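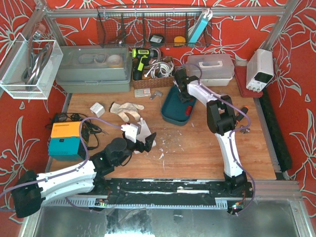

Ingegerd Öberg writes that she spent a whole evening hunting for the place where you add a second hearing to the same matter, "and the button was sitting under the judge's name all along, so please put that in the guide!"

Guide > Setting up Doreleo > Section 5: Your first court calendar

It's in the guide now, Ingegerd (step 7). Thank you!

This section gets you from an empty account to a working court calendar. It's our favorite part of Doreleo, and once you've seen your first matter fill in its own deadlines you'll probably want to add every case in the office before lunch. Go ahead! You'll need your office code and a notice of hearing from any open case.

5.1 Create the calendar

1. Sign in and choose Calendars, then New.
2. Type a name. Most offices use the name of the courthouse, such as Skoltlow or Grube, and that works beautifully when you have lawyers running between two buildings.
3. Pick the court rules that apply. You can pick more than one set, but only one can be the default.
4. Choose Save. The calendar opens on the current month.

Note: The name can be changed later. The default rules can't be changed once a matter has been added, so take a second look before you save.

5.2 Add a matter and its hearings

5. Choose Add Matter and enter the case number exactly as it's printed on the court's notice, dashes and leading zeros included.
6. Enter the date and time of the hearing, the courtroom, and the judge. If the judge hasn't been assigned yet, leave the field on Pending.
7. To add a second hearing to the same matter, choose the small plus button under the judge's name. Each hearing gets its own line and its own reminders, so a 9:15 a.m. status conference and an afternoon motion can live side by side.
8. Choose Build Deadlines. Doreleo works backward and forward from the hearing date and fills in the filing and service dates (this is the good bit, watch the right-hand column).
9. Read every deadline against the rule shown next to it. Tick each one as you go.
10. Choose Confirm.

Caution: Unconfirmed deadlines are drawn in gray and do not send reminders. A judge's order can shorten or extend any date, and Doreleo doesn't read orders. If an order changes a date, open the deadline, type in the new date, and put the docket entry number in the Source box. 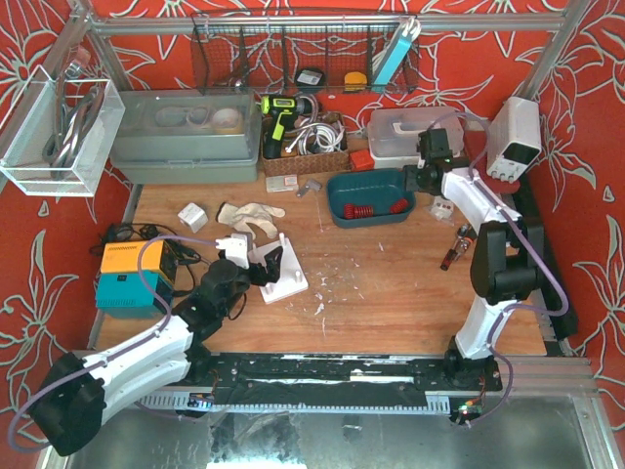 Figure 4. Wooden tabletop with two robot arms.

5.3 Reminders

Every confirmed deadline comes with two reminders already switched on, one 21 days ahead and one 5 days ahead. You can add up to 4 more of your own. We love a same-morning reminder for anything that has to be served by hand.

11. Open the matter and choose Reminders.
12. Choose Add, set the number of days, and tick the people who should get it.
13. Choose Send Test. The test message carries the word TEST in the subject line and doesn't mark anything as sent.

Note: Reminder days are calendar days. If you'd like court days, switch on Skip Court Holidays and load the holiday list for your courthouse. New lists come out in November, and the old one stays in force until you replace it.

Caution: Don't tick a client's name for internal reminders. Clients see the full text of the reminder, and that includes anything you've typed in the Notes box.

5.4 Bringing in an older calendar

If your office used Flellelholm before, you can bring the whole thing across, closed matters and all!

14. In Flellelholm, export the calendar as a plain text list.
15. In Doreleo, choose Calendars, then Import, and select the file.
16. Match the columns. Case number and hearing date are required.
17. Choose Preview and scroll through the list. Lines with a problem are moved to the top.
18. Fix or skip those lines, then choose Import.

Imported deadlines arrive unconfirmed, whatever they were before. Go through them as in step 9.

If you see message 88, two lines in the file share a case number and a hearing time. Delete one, or give it a different time if there really are two hearings, and run the preview again.

Sharing a calendar with co-counsel is covered in the next section.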